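Food Storage Habits in Shared Student Housing

Introduction

Our project looked at how students in shared housing store leftover food, and how much of it ends up in the trash. We chose the Poswood residence because it has shared kitchens on every floor and a single refrigerator for each kitchen.

Method

We ran the survey through March. Residents in 45 kitchens kept a simple log on the refrigerator door. Each time someone put away leftovers, they wrote down the food, the kind of container and the date. When the food was eaten or thrown out, they added a second entry. We received 2934 entries in total and left out 812 that had no second entry.

Containers were sorted into lidded plastic, glass, foil and open dishes. Plastic was the most common kind in every kitchen.
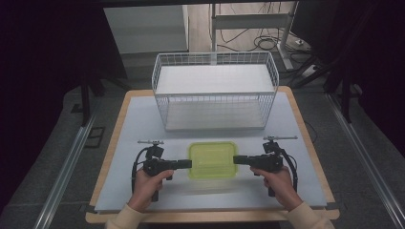 Ziad Twal wrote on our draft that the type of container probably matters less than whether it has a date on it, and that we should compare labeled and unlabeled food before saying anything about plastic or glass. We went back to the logs and did this.

Results

Food with a date label was thrown out less often than food without one, whatever it was stored in. Open dishes did worst – most were thrown out within seven days. Rice and cooked pasta were the foods wasted most often. Soup was nearly always eaten.

Limits

The logs depended on people remembering to fill them in. Entries dropped during exam week, and two kitchens lost their pens. We also did not weigh the food, so a spoonful of rice counts the same as a full pot.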